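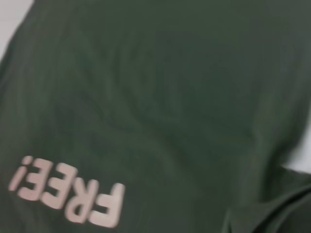

Home > Laundry & Clothing Care
6 min read
Search this site Go

How to Keep Dark Cotton Clothes from Fading

By Oksana Kravchuk
Updated 2/22/19

Dark cotton loses color in three places: the washer, the dryer, and anywhere the sun can reach it. Most of the damage comes from rubbing. The surface fibers break, stick up, and scatter light, and the cloth looks gray even when much of the dye is still in it. The steps below cut down on the rubbing first and deal with the dye second.

They work for T-shirts, sweatshirts, leggings, and cotton pants. Jeans can be treated the same way but need fewer washes. Wool and silk are covered on their own pages.

What you need

- A liquid detergent for darks, or any liquid detergent without bleach or brighteners
- White vinegar (optional)
- A drying rack or a line in the shade
- An old white washcloth for testing

Step 1. Test for loose dye

Do this with anything new. Wet a corner of the white washcloth, press it against an inside seam, and rub for ten seconds. If color comes off, wash the garment alone the first time and test again. Two washes are enough for most store-bought shirts. I had a navy Vukari sweatshirt that took five, and the washcloth was still faintly blue after the last one.

You will read that a soak in salt water sets the dye. It doesn't do this for modern factory dyes. If a shirt keeps bleeding, wash it by itself in cold water until the water runs clear, or buy a commercial dye fixative and follow the packet.

Step 2. Sort by weight as well as color

Everyone sorts by color. Fewer people keep the heavy things away from the light things, and a thin black T-shirt washed with two pairs of jeans comes out looking a year older. Make one pile of thin knits and another of denim, canvas, and anything with a metal zipper. Towels go in neither. They shed lint, and dark cotton picks up all of it.

Close zippers and hooks. Empty the pockets.

Step 3. Turn everything inside out

The inside then takes the wear. Pull the sleeves through all the way, or the cuffs will fade in a band. Shirts with printed lettering should always be washed like this, and the print will crack more slowly too.
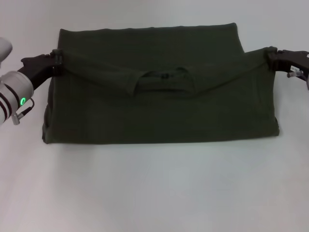

If the collar or underarms are dirty, treat them before you turn the shirt. A little detergent worked in with your fingers and left for 17 minutes while you sort the rest of the load is plenty. Skip the brush. It roughs up the knit and leaves a pale patch that won't wash out.

Step 4. Wash cold and short

Use the coldest setting and the shortest cycle that gets the load clean. On my machine, an old Zollberg front loader, the normal cotton program is far too long for a shirt that was worn once to the grocery store, and the 44 minute mixed program does the job. Set the spin to medium.

Fill the drum loosely. You should be able to put your whole hand in on top of the clothes. A packed drum keeps the cloth pressed together, and the detergent doesn't rinse out properly. The whitish streaks people take for fading are often just detergent. Run a second rinse before you give up on a shirt that has them.

Measure the detergent. The line on most caps is meant for a large, dirty load.

If you have hard water, add half a cup of white vinegar to the rinse compartment now and then. Never use it together with chlorine bleach. Pallavi Bhatia wrote in from Tellthorpe, where the water is very hard, to say that vinegar made no difference she could see but that switching from powder to liquid did. I would try that first.

Step 5. Dry in the shade

Take the load out as soon as it finishes. Shake each piece once, pull the seams straight, and hang it inside out. On a rack, fold T-shirts over the bar at the underarm seams so the bar doesn't leave a line across the chest. Sweatshirts dry better flat.

If you use the dryer, choose low heat and stop while the clothes are slightly damp. Finish them on hangers. Dryer sheets are fine but do nothing for color.

Step 6. Store away from windows

An open shelf across from a sunny window will fade the top shirt of every stack along the fold. Use a drawer, or a closet with a door. If the shelf is all you have, fold the shirts with the inside facing out or lay a pillowcase over the stack.

Long-term storage needs clean, fully dry clothes. I pack summer things away in September and wash everything first, including what looks clean. Body oils turn into yellowish marks over a winter, and on olive or brown cotton they are easy to miss until spring.

How often to wash

A T-shirt worn next to the skin needs washing after one or two wearings. A sweatshirt over a T-shirt can go four or five. Dark pants can go longer than that if you air them overnight.

When a shirt has already faded

Try a fabric shaver or a lint comb first to take off the fuzz. Go lightly and keep off the seams and any printing. This alone can bring back a good part of the color.

After that, the choice is dye. All-purpose dye takes well on pure cotton and poorly on polyester, and the stitching is usually polyester, so expect the seams to stay the old shade. Printing generally resists dye but may pick up a tint. See our page on dyeing cotton in a bucket for amounts and times.

Filed under: cotton, dark colors, drying, washing machine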